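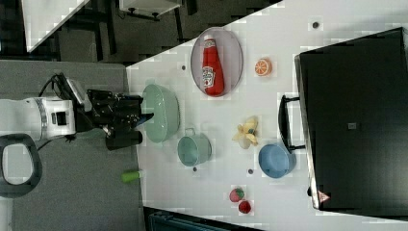

Short fiction / Workplace
3 min read

The Vorkow procedure allowed 200 millimetres per second near crockery. Unit 688 had been logged at 95, and the inspector wanted to know why.

"Clause 3," said the technician. "Reduced speed where the object is not fixed."

"Nothing on a table is fixed."

"Then it is always reduced."

The inspector turned to the Okunano edition, which had dropped the clause in June. Grumau still worked to the old one. The Kamath annex, binding on both, required the operator to use whichever edition was in force, and did not say where.

She wrote: speed compliant, basis unclear. Then she struck out "unclear", as the form did not permit it, and initialled the change.

"Do I raise it to 200?" he asked.

"Is there a clause for raising it?"

He went to look.

4 comments · 12 shares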